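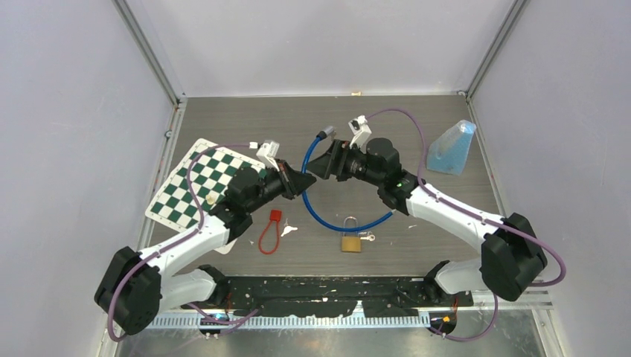

Re: [bimanual-list] How many demos before you trust the split?

From: Firouzeh Esfahani
Date: 31/03/2025

Riku Shimada wrote:

> We have 100 episodes of the cable task now and the policy still
> dithers over which arm should go first. Did you script the
> handoffs or let people do what they like? Also, do you clear the
> table between episodes? Ours is spotless and I'm starting to
> think that's a mistake.
> Riku

Riku,

Dithering at 100 sounds familiar. Ours dithered until well past that, with great confidence.

We don't script. We did for the first batch on Lusard, and every operator read "left arm leads" differently, including the one who wrote it (me). Now the task card is one line, something like "pass the blue cable across", and the operator picks the arm. The one thing I do insist on is that whoever starts a session finishes it. Swapping people in the middle gave us episodes with two personalities, and the model learned both.

As for clearing the table: please don't. We leave the chessboard mat down at an angle, and the plastic bag stays over by the right wall. Keys and a padlock are fair game too. Hattori (the eval set, for those who joined in the last month) is all clutter, and the policy trained on a clean table did about as well there as I do before breakfast.

Small parts are a different kind of misery. 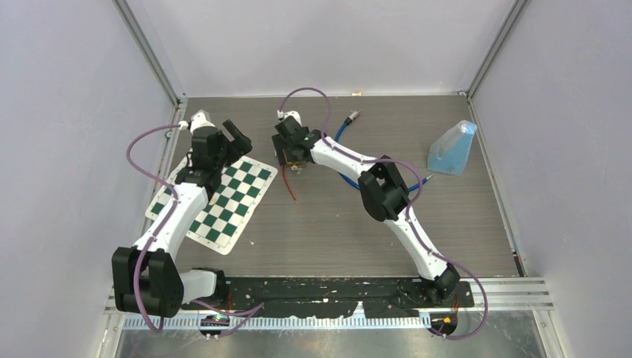 Photo: F. Esfahani / Plekent bench

The brownish-gold piece in the right gripper has a thin red wire on it, and the wire has opinions. We log those episodes under their own tag and keep the fumbles, as long as the operator recovers without opening the enclosure. If a hand goes in, the episode goes out. I used to trim the pauses as well and have stopped – the trimmed set made the arms jumpy, and I'd like to keep my grippers.

Numbers, since you'll ask. The current Umero release has 192 episodes after review. We threw out 12, mostly for dropped camera frames, and 2 of those were me leaning on the pedal while talking to somebody. I still label every episode by hand, which I don't recommend to anyone with hobbies.

One question back at you: are you resetting the arms to the same home pose every time? We jitter ours a little at the start, and I have a feeling it matters more than the episode count. I can't prove it yet. I'll have the comparison in April if the left wrist behaves, and I'll post it here either way.

If you want the task cards, write me off list. They're in a text file with no formatting and a few rude comments I need to take out first.

Firouzeh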